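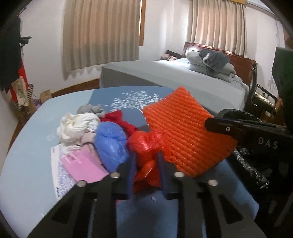

## 4.2 非涂布纸上的暗部压缩与跨页色差

上一节的结果限于单页色标。摄影书的正文多为连续调图像，相邻两页常在不同印张上完成，单页色标合格并不保证对开页之间的一致性。本节讨论两个问题：非涂布纸上暗部层次的压缩程度，以及同一图像跨页拆分后左右两半的色差。

试样由 Drurnness 印刷车间制作，纸张为 Sterkska 非涂布纸与同一厂商的哑面涂布纸，油墨、橡皮布与润版液在两种纸之间保持不变。分色文件由 Drurard 流程生成，两种纸各用一套特性化数据，黑版起始点相同，总墨量上限则按纸张分别设定。全部印张在车间内静置至墨膜干燥后再行测量，衬底统一为黑色。正文所用图像共 89 幅，其中跨页图像单独编组，不参与单页统计。

暗部压缩以阶调曲线末段的斜率表示。对每幅图像，先在分色前的文件中划定暗部区域，再于印张对应位置取样，计算印刷明度差与文件明度差之比。比值越低，暗部相邻层次越难区分。取样点避开了网点变形明显的咬口一侧。对含有大面积低频阴影的图像，取样点沿阴影边界的法线方向布置，以免把边缘锐化造成的局部反差计入层次。

非涂布纸的比值普遍低于哑面涂布纸，差异在中间调不明显，进入暗部后迅速扩大。这与油墨渗入纸张纤维后墨膜表面散射增强的解释相符。需要指出，降低总墨量并不能单独改善该比值：墨量下调后最大密度随之降低，暗部整体抬升，相邻层次的间隔却没有同步拉开。较有效的做法是在分色前对暗部施加一段平缓的补偿曲线，将层次向中间调一侧移动，再由黑版承担末段密度。补偿曲线的起点若选得过高，皮肤与天空等平滑区域会出现可见的阶调转折，因此本文对每幅图像单独确定起点，未采用全书统一的曲线。

高饱和区域的情况有所不同。以图 2 为例，图中红色塑料袋的受光部分带有明亮高光，周围是浅蓝色桌面和橙色泡沫网。此类图像的主要损失出现在饱和色向高光过渡的一段，暗部比值对其整体观感的预测能力有限。若仅依据暗部比值确定补偿曲线，红色区域的转折可能被进一步压缩。对这一类图像，应同时检查彩度随明度变化的曲线，并在两者冲突时优先保留彩度过渡的连续性。

跨页色差的测量在折页与裁切之后进行。左右两半分属不同印张时，色差来源包括印张之间的墨量波动、套印偏移以及纸张正反面的吸墨差异。为区分这三项，我们将跨页图像按拼版位置分为 4 组：同印张同面、同印张异面、异印张同面、异印张异面。每组在订口两侧对称取样，取样点与订口保持固定距离，以避开书脊弯曲对测量孔径贴合的影响。

结果显示，正反面差异在 Sterkska 非涂布纸上占主要部分，在哑面涂布纸上则与印张间的墨量波动相当。套印偏移对平滑区域的色差贡献很小，但在跨越订口的细线与文字边缘处最容易被观察者察觉。异印张异面一组的离散程度最大，且色差方向不固定，难以用一条静态曲线校正。Gil 折页机的裁切误差未见与色差相关，但会改变左右两半的接合位置，从而影响主观评价，后文的目视评价对此作了分层处理。

基于上述结果，跨页图像在拼版阶段应尽可能安排在同一印张的同一面。装订方式不允许时，次选为异印张同面，并在开印后比对两个印张的灰平衡控制条。对印量较小的书籍，这一调整通常只涉及页序与帖数的重新分配，不增加印版数量。对印量超过 200 册的批次，印刷过程中墨量的缓慢漂移不可忽略，配帖时宜使取自相近印刷时段的印张进入同一册。

本节测量有 2 项限制。其一，试样只包含一种网点形状与一种加网线数，调频加网下的暗部比值可能呈现不同的下降形式。其二，测量在干燥后一次完成，没有跟踪墨膜在长期存放中的变化；纸张泛黄会同时改变白点与中间调灰平衡，对旧书的测量不宜直接套用本节的判据。补偿曲线起点的选取目前仍依赖操作者判断，不同操作者之间的差异在 4.4 节中给出。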